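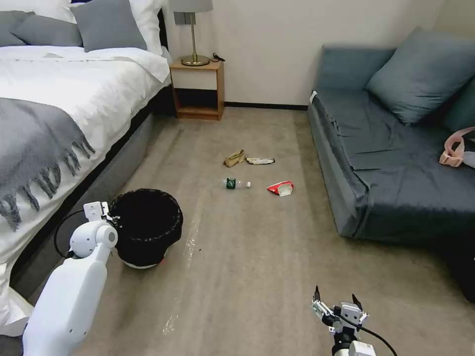
Bed, nightstand and table lamp against the back wall.

Bedroom humidity in the heating season

Several readers wrote in after the August issue to ask why a bedroom feels dry in winter when the weather report gives a high outdoor humidity. The two figures are not comparable. Relative humidity depends on temperature. Cold air holds little water vapor even when it is close to saturated, and once it leaks indoors and is heated, the same amount of vapor counts for much less.

A closed bedroom behaves differently from the rest of the house. Sleeping people give off moisture through breath and skin, so the reading usually climbs overnight and drops again once the door is opened. A single reading at noon says little about conditions at night.
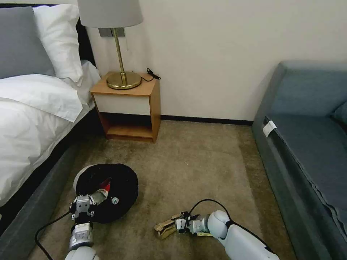 Placement of the sensor matters more than its price. Keep it at mattress height, away from supply vents and exterior walls, and out of direct sun. An exterior wall runs cooler than the room, and a sensor fixed to it will read high. Abena Mensah logged her own room for 11 nights with a Pendell sensor and found that moving it off the outside wall changed the reading more than running the humidifier on low.

Check calibration once a year with the salt test. Put table salt in a bottle cap, add enough water to make a thick slurry, and seal it in a clear bag with the sensor. After 12 hours at room temperature the display should show 75 percent. Write the difference on a piece of tape on the back of the unit.
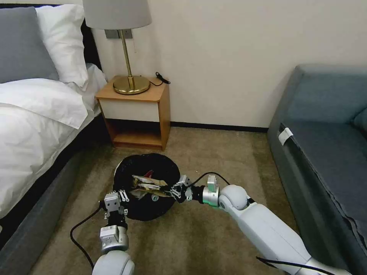

Window condensation

Water on the inside of the glass in the morning means the surface was below the dew point of the room air. Turn the humidifier down first. If the glass still fogs, leave the bedroom door open overnight and check that curtains are not blocking warm air from the window. Persistent water at the sill should be wiped up daily, as it will get into the paint and then the wood.

Questions on this item go to Gilang Latuheru at the usual address.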